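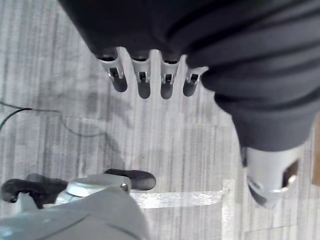 Filed under: Floors & Interiors

Vorholm work hall gets new gray floor

The refit of the ground-level work hall at the Vorholm building moved into its last stage in April with the handover of the new floor. The surface is pale gray with a wood-grain pattern and covers 391 square meters across the main hall and two side rooms.

Tostico, which leases the building, picked the finish from a set of 19 samples supplied by Brumex. Selection was based on scratch resistance, ease of cleaning and light reflection. The old floor, a dark green coating, had worn through at the main doors and along the route to the storage area.

Prep work took longer than planned. Moisture readings near the north wall were above the limit set in the contract, and the crew held off for nine days until they dropped. Low spots were then filled and ground level. The boards run parallel to the long wall, with an expansion gap on all sides and a cover strip at each doorway.

Point loads are limited to 700 kilograms. Heavier items must stand on spreader plates. Tostico has asked users to lift equipment into place and to keep solvent cleaners off the surface.

The same finish is planned for the Tilahun annex, where nearly 2,632 square meters are due for replacement in two phases. The first phase covers the corridors and the packing room. No start date has been set.

Contact the newsroom | Copyright, all rights reserved | Back to top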